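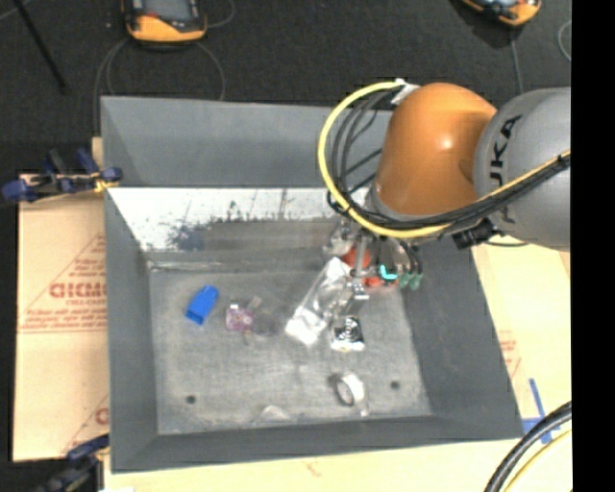
When a company puts a robot into the picking area, the first question of the staff is normally about the number of jobs. In this session we look at a second question, which comes up later and is discussed less: what kind of work remains for the people, and who decides this? Picking from a bin is a good case for us. A clear crinkled package, a ring like a roll of tape and a small square packet can lie on the same grey floor, and each of them asks for a different grip. A person changes the grip without thinking. For the robot, somebody must prepare this change in advance, and this preparation is also work, although it seldom has a line in the job description.

Case: the Rosside warehouse

Rosside sends small household goods to shops. Before the change, 64 people worked in picking, on two shifts. The company bought a picking system from Fundano and introduced it in November, first for one group of 658 articles. The other articles stayed with the manual pickers.

After the first weeks the supervisors described three changes in the working day.

1. The rhythm. Manual pickers walked between shelves and could speak with each other. An operator at the robot station stays in one place and waits for a signal. Some operators found the waiting more tiring than the walking.

2. The difficult articles. The robot received the articles which were easy for it. The remaining manual work had a higher share of soft, transparent or very thin goods. The target per hour was not changed at first, and the pickers complained -- in my opinion with good reason.

3. The knowledge. Experienced pickers knew which packages slip and which ones tear. The technicians needed this knowledge for the settings, but it was asked for in the corridor and not paid as training.

What the works council asked for

The council did not oppose the system. It asked for a new hourly target, a rotation between station and shelves, and 14 paid hours of training for each operator. The first two points were accepted. The training is still under discussion.

Terms to learn for this session: residual work, rotation, exception handling, tacit knowledge.

Reading: Simanjuntak reader, chapter on work design. Please read the part on rotation before the seminar.

For the seminar: write one page on a workplace you know. Which tasks would be left to people after automation, and would you like to do them for a whole shift? Bring it on paper, as we will exchange the pages in pairs.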